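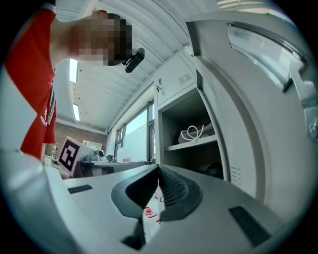

Figure 1. Hand-held gripper with a smooth pad on one finger and a ribbed surface on the other.

COM 375: Communications Policy and Regulation
Handout for Unit 4: Merger conditions and local service
Instructor: Joana Leitão

Regulators asked to approve a merger between two network operators have three basic options. They may approve it outright, refuse it, or approve it subject to conditions. This unit deals with the last of these, and in particular with conditions that require the merged firm to extend or improve its service.

4.1 Types of condition

A build-out condition obliges the operator to bring service to a stated number of addresses by a stated date. A price condition fixes the monthly charge for a basic plan, usually for a limited term. An access condition requires the operator to lease capacity to competitors on published terms.

4.2 The Trokow case

Jallico applied to acquire Louro, the only wireline provider in the district of Trokow. The district asked for service to all 3,000 unserved households. The final order required 1,349 connections, of which 712 were to be completed in the first year. Students should note the definition of "served" used in the order – a household counted once a line passed the property, whether or not anyone subscribed.

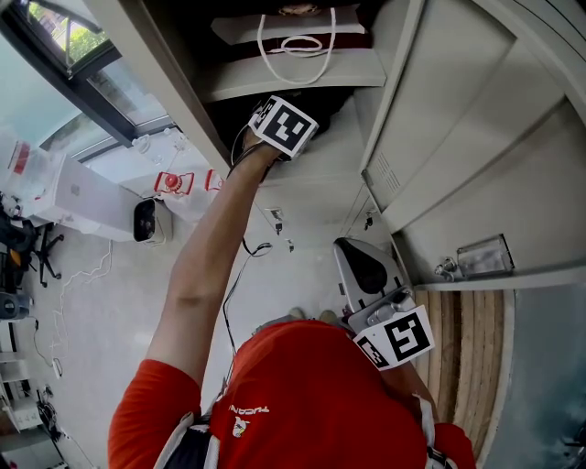 Figure 2. Gripper raised to a cabinet shelf, with a paper shopping bag on the shelf.

4.3 Enforcement

Conditions are commonly enforced through annual reports, independent audits and financial penalties. Hirose argues that penalties set below the cost of construction have little effect. Calado and Chiang take the opposite view and stress the value of public reporting. Both papers are in the course reader.

Written response

In two pages, state which type of condition would have best served Trokow, and how compliance should be measured. Responses are due in class on Tuesday, October 26, 2021. Questions about extensions should be sent to Nuno Meireles, teaching assistant.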